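Section 4: Sealing and Day-to-Day Care of Marble Tops

Revised 12/03/2018 by Fionnuala Dolan, Mevcombe Kitchens

Read this section before you open the can. It applies to polished and honed marble tops supplied by Mevcombe, and to the Flinen penetrating sealer that comes in the starter kit (part 846). If you bought a different sealer, follow the directions on that one, and treat the claims on the front of the label with the same suspicion we suggest below.

What a sealer does, and what it doesn't

A penetrating sealer soaks into the pores of the stone and slows down oil, coffee and wine. It gives you time to reach for a cloth. It does not make marble stainproof, whatever the salesperson told you, and it has no effect at all on etching. Etching is the dull mark left when an acid eats into the surface. Lemon juice, vinegar, tomato and many bathroom cleaners will all do it, sealed or unsealed, and they don't take long.

We get calls every month from people who believe their sealer has failed when what they have is an etch mark. Run a fingernail over the spot and look across it at a low angle toward a window. A stain looks darker and feels the same as the stone next to it. An etch looks pale or dull and may feel slightly rough. More sealer will not fix an etch.

Gray veining is part of the stone. Please don't try to bleach it out. People have.

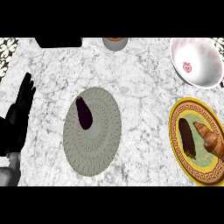 4.1 Does the top need sealing?

Many guides tell you to seal once a year. We have never seen a good argument for that number. Some tops need it more often, and a dense stone in a quiet kitchen may go much longer. Test it first.

1. Pick a spot near the sink or stove, where the stone gets the most wear. Pick another at the back, under the wall cabinets.

2. Wipe both spots with plain water and let them dry overnight.

3. Put a spoonful of clean water on each spot and leave it for the length of a cup of tea.

4. Blot the water up with a paper towel. Don't rub.

5. Look for a darker patch where the water sat. If you can see one, the stone is taking in water and should be sealed. If you can't, put the can back in the cupboard.

Note: A top can pass at the back and fail by the sink. You can seal the tired area alone if the sealer is the same product as before. Go a little past the worn part and buff the edge well.

Note: Water beading on the surface is a popular test and a poor one. A film of furniture polish or dish soap will make water bead nicely on stone that has no protection left in it.

4.2 Getting the surface ready

Most bad results start at this stage. Whatever is on the stone when the sealer goes down gets locked in with it.

1. Clear the top completely, including the toaster and the knife block. Working around things leaves a line you'll notice for years.

2. Wash with warm water and a few drops of pH-neutral cleaner. Penry Stone Wash is what we use in the showroom. We don't believe it is any better than a cheaper neutral cleaner, but it's the one we know.

3. Rinse twice with clean water and change the cloth in between.

4. Deal with oil stains now. A poultice of baking soda and water, spread thick and left overnight under plastic wrap, will lift many of them. It won't lift all of them, and an old stain may need several tries.

5. Leave the stone to dry for a full night. It may look dry well before it is.

Caution: Do not use vinegar, lemon, or any cleaner sold as "natural" until you have read the ingredients. Plenty of them are mostly citric acid.

Caution: Fine sanding pads, including the 1,000 grit pads sold by Orkport as a cure for etch marks, will change the finish of the stone. On a honed top you may get away with it if you are patient. On a polished top you will swap a small dull spot for a large one. Call a stone restorer for polished marble, and ask to see a test patch before agreeing to the whole job.
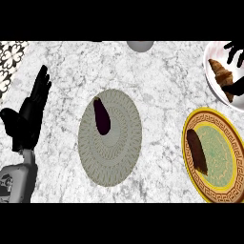 The same goes for sprays that promise to bring back the shine. Those we have tried leave a coating that looks good until the first hot pan, then goes cloudy and has to be stripped. If the polish has gone, it has to be put back by grinding and buffing.

4.3 Applying the sealer

You will need the Flinen can, clean white cotton cloths, nitrile gloves and painter's tape. Colored cloths can bleed dye. Open a window and turn off any gas burners and pilot lights before you start.

1. Tape off the cooktop rim, the faucet base and any painted trim. Sealer dries to a haze on stainless steel and is a nuisance to get off. Cover decorative tile next to the counter as well unless you know its glaze is sound.

2. Try a patch somewhere out of sight and let it cure. The label says the product won't darken stone. On some pale marbles we have seen it do so, slightly, and the change doesn't reverse.

3. Pour a small pool and spread it with a folded cloth, working in sections no wider than your reach.

4. Keep the section wet for the time printed on the can. Add more where it soaks in quickly.

5. Wipe off everything left on the surface before it dries. Then take a fresh cloth and go over it again. You want nothing left on top. What you can see isn't protecting anything.

6. Wait 2 hours and repeat steps 3 to 5. We recommend 2 coats. A third mostly uses up sealer.

7. Pull the tape and keep the top dry overnight. Repeat the water test from 4.1 once it has cured.

Caution: Used cloths can heat up on their own in a pile. Lay them flat outdoors until stiff, then throw them out as your local rules require.

4.4 If it goes wrong

Streaks or haze: Some sealer dried on the surface. Wet a small area with fresh sealer, wait a few minutes, and buff it hard with a dry cloth.

Sticky patches: Same cause, same cure. Heat guns are not the answer.

Water still darkens the stone: Check that you let it cure. If you did, the stone was probably damp when you started, and you'll have to let it dry and do it over.

The Flinen warranty covers the contents of the can. Read it closely and you'll find it doesn't cover the stone, your time, or anything spilled on the counter afterward. Keep the receipt anyway.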